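Chapter 6
Reading a Bowler's Figures

A bowler's figures are printed at the end of every innings, and most readers look at only one of them, the wickets. This chapter is concerned with the other columns: overs, maidens and runs conceded. It assumes you can already read a scorecard and know how an over is made up.

Take the Dutcombe club's season as a starting point. Its opening bowler, Siriporn Phetsri, sent down 988 legal deliveries and took 81 wickets. Dividing the first number by the second gives her strike rate, a little over 12 balls per wicket. The sum is easy. 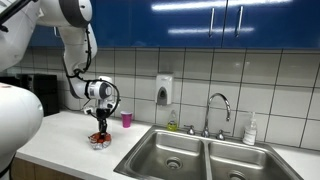 What the strike rate leaves out is the cost. A bowler who takes wickets often may also give away runs often, and a captain defending a small total has to weigh one against the other. The economy rate, which is runs conceded per over, covers this second part. Wides and no-balls are charged to the bowler - byes and leg byes are not.

Conditions matter too. The pitch at Fummont is slow in March and quicker later on, so the same economy rate can mean two different things on the same ground. 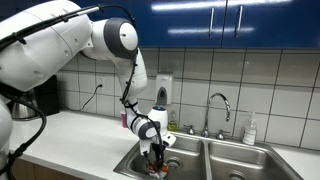

Chutima Bunnag objects that economy rates flatter bowlers who work only in the middle overs, when the field is spread and batters are content with singles. She would have each rate set beside the rate for the whole innings. Section 6.1 follows her method, and the exercises after it use the Dutcombe scorebook.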